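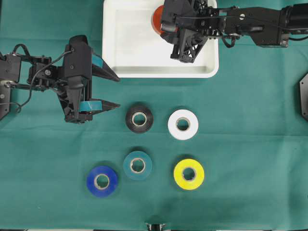 Rolls of electrical tape on green cloth, with a white plastic tray.

Plemville Regent Cinema
Pre-screening safety checklist with comments
Event: Rorkano - The Long Way Back (concert documentary, plus live set by the support band)
Inspection date: 1/29/22
Inspected by: Ákos Sipos
Licensed seating: 436
Running time including interval: 190 minutes

Key: OK = no action. FIX = to be done before doors. WATCH = can open, check again at interval.

1. FOYER AND ENTRANCES

1.1 Front doors open fully and latch back - OK
1.2 Foyer floor clear and dry - OK
Mat on the Cosgrove Street side curls at one corner. Turned it around so the curl faces the wall. Needs replacing this financial year.
1.3 Merchandise table clear of exit path - FIX
The distributor's plan has the table beside the left stairs. It can't go there. Move it to the wall under the old session board and keep the queue running towards the candy bar.
1.4 Poster stands weighted - WATCH
The tall Rorkano stand is cardboard and has no proper base. Bring it in if the doors are kept open in the wind.
1.5 Ramp handrail secure - OK
Retightened after the December report.

2. AUDITORIUM

2.1 Aisle lights working - FIX
Row F, right aisle, is out. Tried a new lamp and it still doesn't light, so the fault is in the fitting or the run. Electrician booked. If it isn't done by doors, rope off the end seats in F and put an usher there with a torch.
2.2 Seats fixed to floor - OK
M14 rocks slightly but the bolts are holding. Marked not for sale.
2.3 Carpet joins flat - OK
2.4 Exit signs lit, both sides and rear - OK
2.5 Exit doors open from inside without a key - OK
Left rear door is stiff and needs a firm push on the bar. Lubricated, slightly better. Ask for the closer to be looked at in February.
2.6 Wheelchair spaces clear - FIX
Stacked chairs from the school screening are still in the back bay. Take them to the Allton room.
2.7 Balcony rail - OK
Balcony stays closed for this event. Chain and sign in place.

3. STAGE AND SCREEN

3.1 Screen masking moves freely - OK
3.2 Stage edge marked - FIX
White line has worn away at the centre. The band goes on straight after the film, with the house lights still coming up, so this has to be redone before sound check.
3.3 Cables across walkways covered - FIX
Ramp covers are in place from the desk to the front row. Nothing yet on the short run behind the right speaker. Don't rely on tape alone where people are going to walk.
3.4 Speakers on stands, pins in, legs fully out - OK
3.5 Power boards tested and tagged - WATCH
House gear is all in date. The band's own boards haven't arrived. Anything without a current tag doesn't get plugged in, and we have spares they can borrow.
3.6 Drapes, flame retardant label readable - OK
Label on the left leg is faded but the certificate is in the office folder.
3.7 Haze or smoke - not permitted
Asked for by the band on the phone. Told no. The detectors over the stage can't be isolated while the public is in.

4. PROJECTION BOX

4.1 Extinguisher in place, gauge in green - OK
4.2 Projector exhaust fan running - OK
Noisy on start-up, settles within a minute or so.
4.3 Box door closes by itself - OK
4.4 Film file loaded and key valid - WATCH
Not a safety item, but a late start pushes the finish past staff hours. Key opens on the afternoon of the show. Test the first reel and the concert section for level. The trailer was very loud.
4.5 Sound limiter set - OK
Set to 100 at the desk for the live set. The visiting engineer isn't to change it. Earplugs free at the candy bar.

5. STAFF AND EMERGENCY

5.1 Duty manager named on the board - OK
5.2 Ushers briefed on evacuation - FIX
Do it at the 5 pm call. The assembly point is still the library car park, entrance on Cosgrove Street.
5.3 First aid kits stocked - FIX
2 kits on site. The one behind the candy bar is low on burn gel and medium dressings.
5.4 Head count clicker at door - OK
Roughly half the tickets had gone at time of inspection. Door sales stop at the licensed figure less the seats held back under 2.1 and 2.2.
5.5 Radios charged - WATCH
The handset with the blue sticker drops out near the balcony stairs. Give it to the foyer.

FIX items are to be signed off on the office copy, with initials and time, before the front doors open. Leave the copy on the hook by the switchboard.

Á. Sipos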